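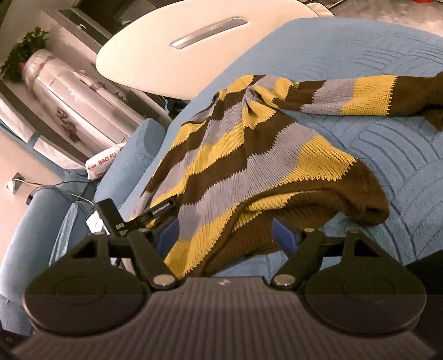
Striped knit jumper on the light blue quilted bedspread, as it lay.

August, 8.15 am. Wash shrinkage, wool swatches, second run

Carrying on from the last entry. First run is scrapped for results but kept for method, because the reference marks were put in with a water-soluble pen and half of them were gone by the first rinse. This time every mark is a tied loop of white polyester sewing thread. Slower to put in, but the loops stay where they are and they can be found by touch if the surface fuzzes over.

Question is the same as before: how much of the length loss we keep seeing in plain knit is real felting, and how much is relaxation, meaning the fabric giving back the stretch it picked up on the machine. The two need different fixes. Relaxation can be dealt with by letting the pieces rest and wetting them out before cutting or measuring. Felting has to be dealt with in the wash or in the yarn.

Yarn: Sugden two-ply, cone lot 931, untreated wool, undyed. All swatches from the same cone, same carriage setting, same weights on the cast-on comb. Left to rest flat on the shelf overnight before any marks went in.

Swatches: 22 in all. Half get the still soak only, half get the soak and then the machine. Each one has three pairs of marks lengthwise and three across, and what goes in the table is the mean of the three. Marks set 200 mm apart against the steel rule. The cloth tape is retired, it disagreed with the rule and with itself.

Washer: the Stenine front loader in the back room. It has a wool program but the manual doesn't give the drum action for it, so I stood there with a stopwatch during an empty cycle. Drum turns slowly one way, stops for a long pause, turns back. Pauses are much longer than the turns during the main wash. During the rinse this changes and the drum is moving for most of the time, which I had not expected from a gentle program. Final spin is short but it ramps up fast.

Detergent: Trindow wool wash, liquid, dosed by syringe. Same dose for every load regardless of load weight. I know this is wrong in principle. The loads are close enough in weight that I would sooner have one less thing to get wrong at the bench.

Water: tap, through the Zanine softener cartridge. Cartridge was changed at the start of the month. Test strip reads soft both before and after the run.

Still soak

Tub filled at 8.40 am, water at 30 degrees by the glass thermometer. Swatches laid in flat, pressed under with the plastic grid, left alone. No stirring. Lifted out on the grid so they did not hang by their own weight, rolled in a towel, pressed once, then laid on the mesh rack and patted square without pulling.

Wet measurement is not worth recording. The fabric moves under the rule and you can get whatever number you like depending on where you put your thumb. Noted here so I don't try it again.

First thing seen on the rack: edges curl towards the back at the sides and towards the front at top and bottom, as plain knit always does, and the curl gets worse as the swatch dries. Pinning would stop it but would also stop the shrinkage we are trying to measure. Left unpinned. The marks are far enough in from the edge that it shouldn't matter.

Machine wash

Loads made up with cotton ballast from the box under the bench. Ballast is old sheeting hemmed on all sides so it doesn't shed threads. Wool program, 30 degrees selected.

Problem with the first load. The door glass was noticeably hotter to the hand than I would expect from 30, so I ran the logger in a mesh bag with the second load. It peaked at 47 and sat above 40 for a good part of the main wash. Either the thermistor is off or the selector is not doing what the dial says. That would explain a lot of the complaints about this machine, and it makes the first load useless as a 30 degree test.

Did not stop. Relabelled both loads as hot wash and kept them, since they will be a fair picture of what happens when someone trusts the dial. Pulled the remaining machine swatches aside for a load with the heater off, filled from the hot and cold taps by hand through the drawer. Awkward, but the logger stayed flat.

Heater-off load went in after lunch. Nothing odd to report. A little foam in the drawer at the end, so the rinse may be short on water. Ran one extra rinse on its own to clear it, and added the same extra rinse to the earlier loads so they match for agitation. They had partly dried by then. Marked with an asterisk in the table.
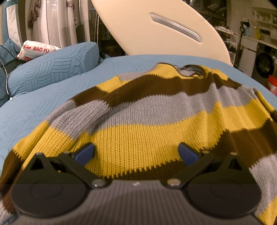 Jumper again. Stripes in mustard, soft grey and dark brown, neckline folded near the top.

Results, dry, next morning

Still soak: mean length loss 8 mm on the 200 mm marks. Width change small and in both directions, so I am treating it as nothing. Stitches still crisp. Under the loupe the yarns lie separate and a single stitch can be lifted with a needle without bringing its neighbours along.

Heater-off machine load: a bit more length loss than the soak, and a small loss in width on every swatch. Slight haze of fibre on the surface. Stitches can still be lifted with the needle but there is some drag.

Hot load: much more in both directions and uneven from swatch to swatch. Stitch definition gone in patches, most of all near the corners, where I suppose the fabric gets folded on itself and rubbed. The needle does not go cleanly between yarns. Handle is thicker and stiffer. This is felting and no amount of steaming will bring it back.

The soak figure can be taken as the relaxation part, near enough. If it is, the heater-off load loses only a little to felting in one wash. One wash doesn't say much, though. The usual pattern is slow at first and then quicker once the surface fibres have something to catch on. The heater-off swatches need to go round again, same conditions, measured dry each time.

Spirality

Not planned, but visible once the pieces were dry. The wales lean off vertical on most of the swatches, all the same way. Checked the cone: the yarn is lively, a loop held between two hands snarls up on itself at once. So the twist is not balanced and the fabric is skewing as it relaxes. Soaked swatches show it as much as the machine ones, which points to the yarn and away from the wash.

This matters for anything striped. Courses that start out level end up at an angle to the side seam, and on a plain colour you might not pick it up, but with bands of colour the eye goes straight to it. Matching stripes at the seam before wetting out is wasted work on this yarn. Wet out first, dry flat, then match.

Have not measured the angle properly. A protractor on a curled swatch is a guess. Will baste a line down one wale before washing next time and photograph it square-on over the cutting mat grid.

Things to fix before the next run

Thermistor on the Stenine. Check resistance cold against the chart inside the top panel before ordering anything. Until then there is a card taped over the dial: heater off, fill by hand.

Mesh rack sags in the middle. Swatches dried there were slightly dished. Put the two battens back under it.

Towel roll pressure is by hand and will vary with whoever does it. Could use the flat board and the two cast weights. Try on scrap first, I don't want the board flattening the stitches.

Syringe for the detergent is sticking. Rinse in warm water after use. Mine was left full over lunch.

Need a control that never gets wet. Should have held back a few swatches from this run to see what resting alone does over the same period. Shelf in the back room is too close to the heater; use the drawer.

Still unsure about

Whether the extra rinse on half-dried swatches did any harm. The asterisked rows are all hot wash so it may be lost in the general damage.

Whether lot 931 is typical. The older cone of the same yarn on the top shelf feels less lively. Knit two swatches from it and hang them with a pin weight to compare the lean before going any further with conclusions about the yarn.

Swatches are in the flat drawer, tagged by load. Logger file is on the bench machine under the washer's name. Softener cartridge has not been touched. Next load goes in once the battens are under the rack.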